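About Otunari

Otunari packs and sorts snack food for small importers. We take in mixed cartons of single-serve packages, check them, sort them by product and send them out again in the quantities a shop or a vending route has asked for. Most of what we handle is savory: skewers, sausage-style snacks, tofu, seaweed, pickled vegetables. We do not make food and we do not open packages.

The company was started by Bastian Pfeiffer, who had spent several years buying for a grocery wholesaler and kept running into the same problem. Importers shipped by the pallet, and small stores wanted 20 of one thing and a handful of another. He rented a unit on the Verbruggen estate, put up shelves and began splitting cartons. We are still at Verbruggen, now in Unit 701, with 2 packing rooms and a loading door that we share with the neighbors.

How we work

All hand sorting is done on tables covered with white paper. The paper is changed at the start of every shift and again whenever a batch is finished. Dust, crumbs and torn corners show up on it right away, and a package with a leak leaves a mark that is hard to miss.

Packages come to the table one at a time. Flat ones are laid down face up so the product name and the picture on the front can be checked against the order sheet.

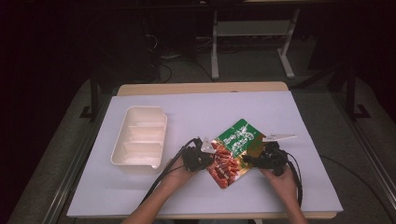 Many of our products carry only Chinese lettering on the front, so each order sheet has a small color print of the package next to the item number. Staff who do not read Chinese match the print first and the barcode second. If the two disagree, the package goes on the query shelf and the importer gets an email the same afternoon.

Trays

We use shallow plastic trays with low dividers for sorting. They are light, they stack, and they can be washed in the sink at the end of the day. An order with several flavors is laid out by section, and the tray stays with its order sheet until it has been checked by a second person. Narrow items – stick packs, slim sachets – go in along the dividers so they do not slide under the wider ones.
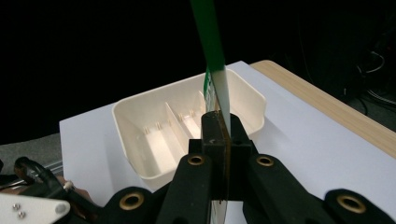
Once checked, the contents go into a plain carton with a packing list on top. Cartons are sealed, labeled and moved to the racks by the loading door. Collection is at 4 p.m.

Capacity and customers

We can handle up to 3000 packages a day, a little less in July when part of the team is away. Our longest-standing customer is Custo, a vending operator that sends us its restocking lists every morning. New customers normally begin with a trial order.

Visits are welcome by arrangement. Please use the side entrance and ring the bell – the front door is kept locked during packing hours.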